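Ticket: Dryer in unit laundry room stops before clothes are dry
Opened by: Fatima Msimang
Building: Ledura, ground floor
Status: Open

Hello again, and thank you for getting back to me so quickly! The Drusham dryer (the one nearest the window) is still shutting itself off at 40 minutes, even when I pick the 80 minute cycle. It did this once in March and then behaved itself for weeks, so I let it go.
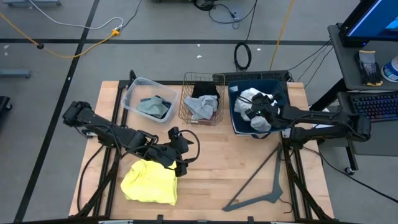

Yellow cloth on the table, bins along the back.

I did everything on your list. I cleaned the lint screen, pulled the plug for 30 minutes and ran it with nothing inside. It stopped at the same point, and the panel showed code 6 - no beep, just the number. 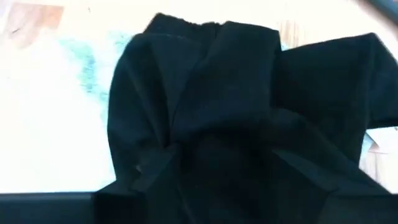 My neighbor thought I might be stuffing it too full, which was a fair guess, so I tried again with two towels and a pillowcase. Same thing, I'm afraid, and the towels were still damp in the middle.

Update, 11th May: I pulled the machine forward and the vent hose had a sharp kink in it. I straightened it as well as I could and got a full cycle out of it, my first in ages!
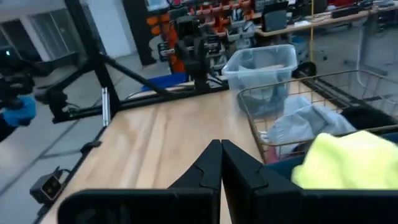 The second load quit early again with the same code, so please keep this open. If you do send someone, mornings suit me best, and the side door sticks a little, so give it a good push.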